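Notas para a fala — dia aberto da Wovis, 13/05/2019

**Abertura (2 min)**

Bom dia a todos! Agradecer à Tala Azar, que abriu as portas do laboratório e me deixou fazer perguntas a tarde inteira. Dizer logo que não sou engenheiro. Fui à visita como curioso e voltei com o caderno cheio — é isso que trago hoje.

(Pausa. Perguntar quem já viu um braço robótico a trabalhar de perto, sem ser em vídeo.)

**O que eu esperava e o que encontrei**

Esperava uma coisa de fábrica, grades amarelas, soldadura, barulho. Encontrei uma mesa branca com papel pardo em cima, dois braços e louça de pequeno-almoço. Canecas! Passei uns 30 minutos a olhar para canecas e não me aborreci um segundo.

A tarefa é a que qualquer um de nós faz ainda meio a dormir: pegar na caneca, pousá-la, pendurá-la no suporte. Contar como a Tala explicou a pega pela borda — os dois dedos descem de cima, fecham, e a asa tem de ficar virada para o lado certo, senão a caneca não entra no suporte. Eu nunca tinha pensado na asa como um problema de geometria.

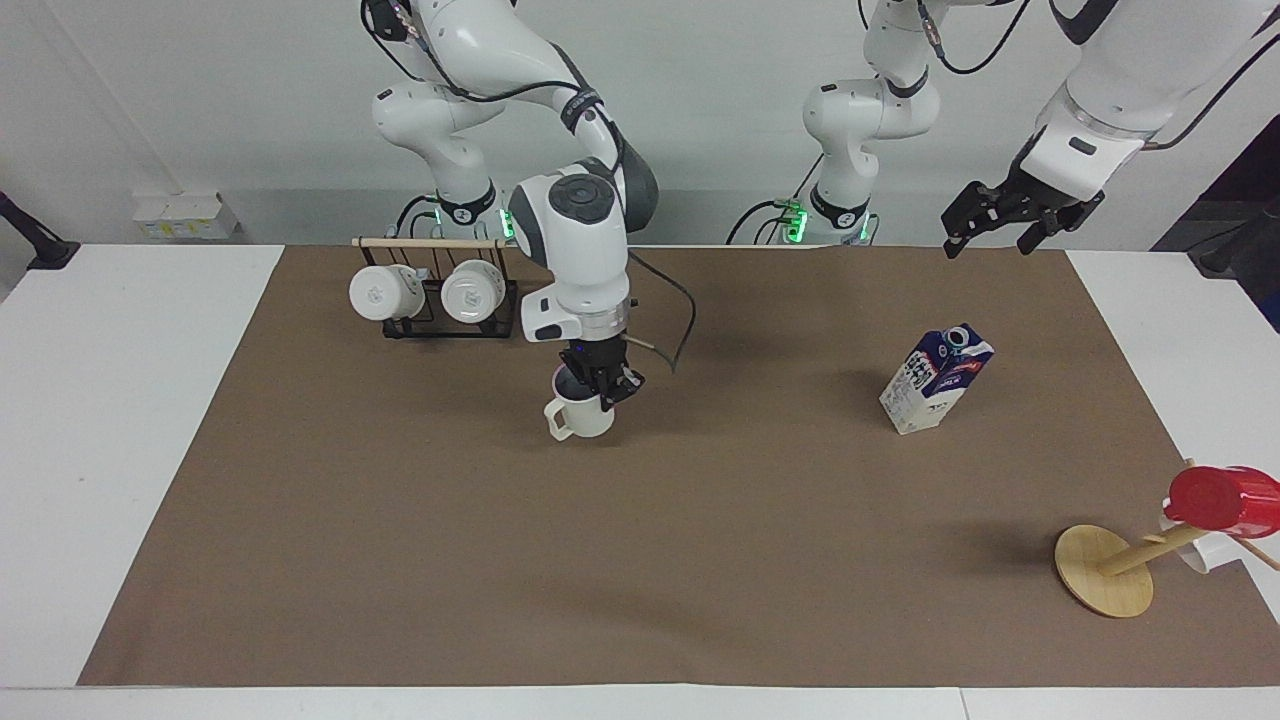
Falar devagar nesta parte, porque é a minha preferida. Entre uma tentativa e outra a equipa muda a posição das coisas, e o robô tem de se arranjar com a mesa que encontra. Uma senhora do grupo perguntou se não era batota arrumar tudo sempre igual, e a resposta foi uma conversa de 22 minutos (cronometrei, desculpem) sobre luz, sombras e louça branca.

**Do Plidside ao Flullesby**

- Plidside: o projeto das tarefas de cozinha, o que vimos na visita
- Flullesby: a parte de armazém, só nos mostraram os planos
- O Väisänen fica para as perguntas, se alguém puxar o assunto

**Fecho**

Há nova visita em setembro, com lugar para 60 pessoas. Quem quiser ir, venha falar comigo no intervalo, tenho a folha de inscrição na mochila.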